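Skip to content
Home Archive Kitchen Notes Workshop About

This site uses cookies to remember your settings. Accept | Decline

Fruit storage, part two: the table

The fruit bowl is gone. Last month I wrote about why I wanted to replace it, and this post covers what I've done so far. 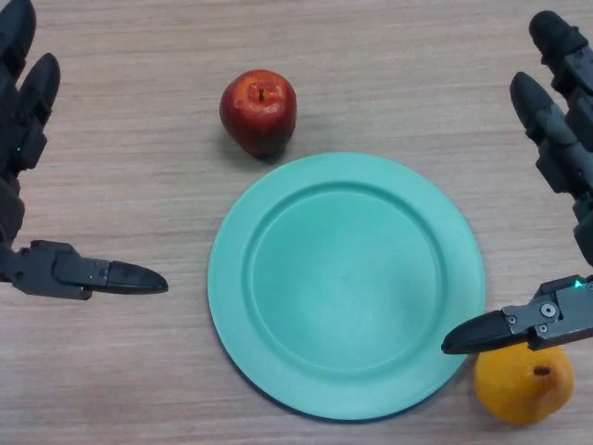 The old bowl was a Murkuter, deep and narrow at the base. It held a lot for its footprint, but fruit at the bottom carried the weight of everything above and got very little air. Apples bruised at the contact points. Anything soft was usually found too late, by smell.

A flat plate fixes most of this. Mine is a pale green one with a wide rim and a shallow well, matte all over. The well stops round fruit rolling, and the rim gives you something to grip when you need to shift it. Capacity is poor. With decent spacing it takes three apples, or two and a pear, and after that things start to touch.

That means buying less at a time. I used to pick up a full bag at Clostisden on Sunday and throw out the last few pieces. Now I buy loose, twice a week, and the overflow goes in the crisper.

A few working notes:

Apples go stem up. They sit more steadily on the lobed end, and a bruise on the shoulder shows early.

Pears ripen from the inside, so colour is a weak guide. Press gently near the stem. If it gives, eat it that day or move it to the fridge.

Ripe apples give off ethylene and will hurry a firm pear along. I keep them apart until I want that to happen -- then they share the plate overnight.

Wipe the plate before refilling it. A matte glaze holds sticky residue more than a shiny one does, and it's harder to see.

The table matters too. Bare timber marks if a damp plate is left on it, and light brown wood hides a ring until the finish has already lifted. I dry the underside first. I tried a felt mat for a while, but it collected crumbs and I took it off.

Azadeh Mohammadi wrote in after part one to suggest a wire rack. I have used one. Airflow is excellent, but the wires leave lines in soft pears, and mine had a gap of around 20 mm that let small plums drop through.

Next job is the onions, which are still in a paper bag behind the door.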